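About Revby Books

Revby Books buys, sorts and resells used hardcovers and paperbacks. We work out of one long room on Au Street in Kunon, on the second floor, over what used to be the Fuker paint store. Most of our books come from house moves and from people who have run out of shelf space.

Everything that comes in passes over a table before it gets a price.
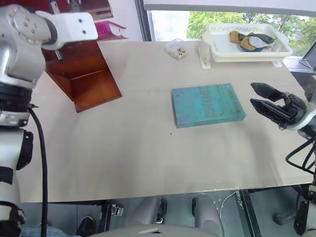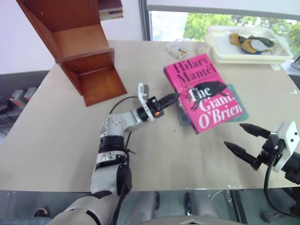

Books on the table at Au Street. The pink one in the second picture is The Giant, O'Brien by Hilary Mantel.

What we do

We take in books by the box or by the carload. You can bring them to us, or we can pick them up inside Kunon if you have four boxes or more and they are on a floor we can reach. We look at every book, put it in a grade, and either shelve it for sale, pass it on to the giveaway cart by the street door, or send it for paper recycling.

We also tidy private bookshelves. That part of the business started when a customer asked whether we could come over and sort the books she was keeping as well as the ones she was selling. We now do this most weeks. We take the books down, wipe the shelves, group the books the way the owner wants and put them back. If the owner doesn't have a system we suggest fiction by author, everything else by subject, and oversized books flat on the bottom shelf.

How a book gets sorted

Books are laid flat, front cover up. We check the boards and the corners first, then the spine, then open the book in the middle and look down the gutter for loose pages. Dust is brushed off along the top edge, away from the spine. Price stickers from other stores come off if they come off easily. If they don't, they stay, and we knock a little off the price – a torn cover is worse than an old sticker.

Hardcovers get stacked with the larger one underneath. We keep stacks low on the table and never leave a book open face down.

Our grades are simple:

A – clean inside and out, tight spine
B – some wear on the cover, pages clean
C – worn, marked or faded, but complete
G – giveaway cart

A hardcover with pale rubbing on the cover is usually a B. Names written inside the front cover don't change the grade. Underlining does. Library discards are a C at best, whatever shape they are in, and we say so on the price slip.

Ex-rental textbooks, encyclopedias and magazines we don't take at all. Please don't leave them on the stairs.

The stock

At our last full count, in April, we had 1,804 books priced and on the shelves. Of those, 959 were fiction and 688 were history, travel, nature and other nonfiction for adults. The rest were children's books and cookbooks, which share the wall by the door. The count takes us two evenings and we close early for both of them.

Fiction is shelved by author's last name. We don't separate out crime or science fiction – we tried it for a year, and people kept asking where things were. Poetry has its own shelf and is in no order at all at the moment. We are getting to it.

Our prices are written in pencil on the first blank page. Most paperbacks are priced the same, and hardcovers depend on grade. If a book has been with us through two counts without selling, it goes down one price step, and after that to the cart.

Where we came from

The business began 17 years ago as a weekend stall at the Kunon market, with a folding table and a tarp for rain. We moved indoors after our third winter. The first place was half of a garage, and books on the lower shelves there had a habit of curling in the spring, so when the Au Street room came up we took it mainly because it was upstairs and dry. The sign is the original one from the stall. The letters have been repainted twice, and the "v" is still a bit lower than the others.

We are still small. There is no website shop and we don't plan to add one. If you are looking for a particular title, call or write and we will go look on the shelf. We will hold a book for you for a week.

Selling books to us

Bring them in before 3 p.m. if you can, so that we have time to go through them the same day. Boxes should be small enough for one person to carry up a flight of stairs. Please tell us if the books have been kept in a basement or a shed, and we will keep those boxes separate until they have been checked. We pay in cash or in store credit, and credit is worth more.

Anything we turn down we will give back to you, or take to recycling if you'd prefer not to carry it home. The street door sticks in damp weather. Push near the handle.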